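Search this site Enter keywords Go

Didlow cuts the price of its Zaugg gripper kit

9/7/19

If you've been holding off on the Zaugg because of the price, check again! Didlow has dropped the complete kit from 2,000 dollars to 1,699, and I've had one clamped to the edge of my table all week, so I can tell you a bit about what you get for the money.

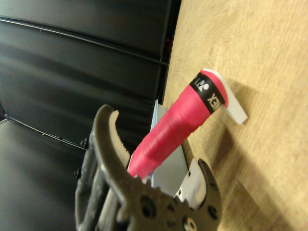 I started it off on sports gear, mostly out of curiosity. A racket grip is a nasty little test for a two-finger hand – it's long, it's round, and all the weight sits out at the far end where the fingers aren't. My old gripper (a Jitero, and I was fond of it) would close on a handle just fine and then let the whole racket swing around like a weather vane. The Zaugg held on better than I expected. I did get some slipping when I grabbed too close to one end, and I had to redo the approach angle a few times before I was happy with it.

The wrist camera comes in the box now, which used to be an extra, and so does the small controller. You still have to bring your own arm. Setup took me one evening, most of it spent hunting for the right cable adapter (check the bottom tray of the box, under the foam, don't be like me). The software is called Flillness and yes, I've been typing it wrong all week. It's pretty friendly once you get past the first login, and there are 44 ready-made grasps you can load and tweak. I've only been through a handful so far.

I swapped a few emails with Vilmos Illés at Didlow, who looks after the kit, and he told me the lower price is staying put and isn't a back-to-school thing. He also said a softer set of finger pads is due in October. I'd wait for those if you plan on picking up anything delicate, but for tools and handles I'd go ahead with the standard ones.

My gripes so far: the power cord is way too short, and the fan on the controller is loud enough that I moved it under the table. The printed manual is 7 pages long and skips calibration completely, so you'll be reading that part online.

Didlow is taking orders through its own store and shipping is extra. I'm keeping mine for another month and plan to try it on kitchen stuff next, so send me your requests – the weirder the better!

Contact us | Copyright 2019, all rights reserved | Back to top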